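Section 10: Setting up a shared table for the working day

Before you open anything with a lid, it pays to give the table a few quiet minutes – you'll be glad of them later, we promise.

1. Choose where the drinks will live and keep them there all day. Bottles with a screw cap are the kindest sort to sit beside paperwork.

2. Stand the bottle upright on the flat tabletop, with a coaster close by for anyone who has a cup or mug on the go.

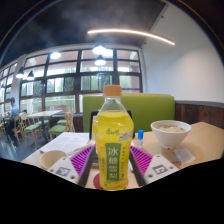
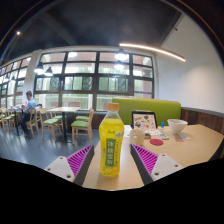

Bottled pear drink on the table

3. Put the cap back on after every sip, however soon you mean to have another, and turn it until it feels snug.

4. Gather loose sheets into one pile, well away from bowls and cups.

Note: soup and porridge are very welcome, but do please finish them before you start typing.

Caution: if something spills, lift the papers first and wipe afterwards. Spare cloths can be had from Kirsty Sheehan at the Hapeta desk.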